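Trokden Table Cover, Wipe-Down White
Item 371-W

Overview

The Trokden cover is a fitted top for folding tables used in sign-in areas, craft rooms and stock counts. It is cut from coated polyester with a welded corner at each end. The coating takes dry-erase and most water-based inks without staining if wiped within 12 hours. Permanent ink needs alcohol cleaner and may leave a faint shadow.

Sizes

Short: fits tops up to 163 cm long
Long: fits tops up to 244 cm long
Drop on all sides: 27 cm
Custom lengths: quoted by the Brerncombe workshop, allow three weeks

Fitting

Lay the cover face up and seat both corners at one end. Pull lengthwise until the far corners drop over the edge, then tighten the cord under the top. Do not use clips on the long sides. They crease the coating and the crease will not come out.
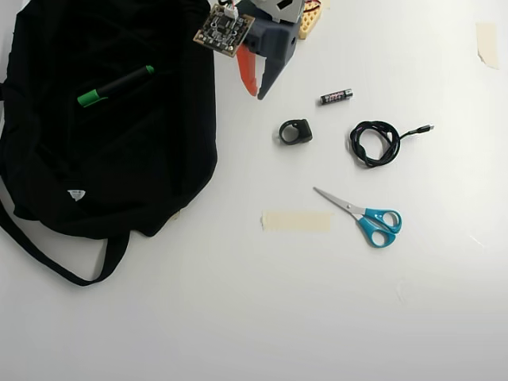 Black fabric bag and green-capped marker on a white tabletop.

Care

Wipe with a damp cloth and mild soap. Machine wash cold, no spin. Hang to dry. Do not iron or fold while wet. Store rolled on the tube supplied.

Tested to over 371 wipe cycles on the bench before loss of gloss. Covers made before the October change have a stitched corner and are not suited to machine washing.

Spares

Cord and toggle set
Storage tube, short or long
Corner patch, pack of 12

Trade orders: Hayley Sowerby, Drasturberg counter. Returns must be clean, dry and rolled.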